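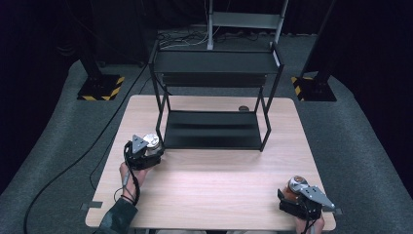

Aula 4 – Ciclo de vida das Activities

Bem-vindos de volta! Hoje entramos na minha parte preferida da disciplina, aquela em que a aplicação deixa de ser um ecrã parado e passa a reagir ao que o utilizador faz. Tenham o Enadeck aberto no projeto Bilness, que vamos mexer no código logo desde o início.

Os métodos principais

onCreate() – corre quando a Activity é criada. Carrega-se aqui o layout e preparam-se as variáveis.
onStart() e onResume() – a Activity fica visível e depois passa a receber toques.
onPause() – outra janela ganhou o foco. Código curto, por favor!
onStop() – a Activity já não se vê. Bom sítio para gravar rascunhos.
onDestroy() – libertação final de recursos. Atenção: o sistema pode matar o processo sem passar por este método.

Rodar o telemóvel destrói e recria a Activity (é o comportamento por omissão), e lá se vai o texto do contador. Experimentem, vale mesmo a pena ver isto acontecer! Depois guardem o valor em onSaveInstanceState() e leiam-no de volta em onCreate().

Exercício

Escrevam uma mensagem no Logcat em cada método e anotem a ordem ao premir Home, ao voltar e ao rodar. Têm 15 minutos, em pares. A Amerley Owusu passa pelas mesas para tirar dúvidas.

Entrega até sexta-feira, na pasta da turma. Para a próxima aula: ViewModel, capítulo 5 da sebenta.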